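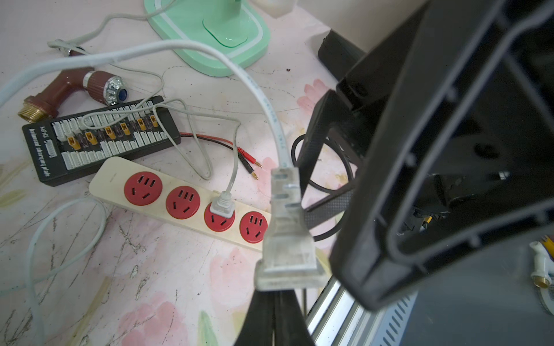
Outlet day

June 2, 2022

I spent most of today on the arm's wrist camera and gripper, which have needed attention since January. The arm is called Tiner. Anoma Siddiqui named it before I got it from her and I never changed it.

The job I'm setting it up for is plugging things in. It picks up a plug, lines it up with a power strip and pushes. I use the strip with the red sockets because the color stands out well from the white body, and the black slots show up clearly at close range. The flowered surface under it is harder on the camera than a plain one would be. I'm leaving it, as I want the settings to hold up on a busy background.

First the fingers. The left one had worked loose at the base, so when it closed on a plug the plug rolled a little. I took both fingers off, cleaned out the old thread locker, put them back and ran them open and closed 500 times with nothing in between. The screws hadn't moved when I checked them after.

Then the camera. I had bumped the mount last week and the offset was wrong by 4 mm, enough to miss a slot every time. Redid the calibration twice. The first pass was bad because I had the desk lamp on and got glare off the clear plug housing. With the lamp off it came out fine.

Clear plastic is still the worst thing to grip by sight. White plugs are easy. With the clear one I have to bring the fingers in slower and close them lower down, and the cable pulls on it if there isn't enough slack. I now leave a big loop in the cable before I start.

Philomena Amegashie asked what I run for software. It's Runa, the old version. The new one changed how it stores wrist offsets and I don't want to redo all of mine.

The balanced charging board lives behind the strip and I know it should be somewhere else. I need a shelf.

Still to do: grease the base joint, replace the cable tie at the elbow, and write down the gripper force I settled on before I forget it. It's 137 on the slider.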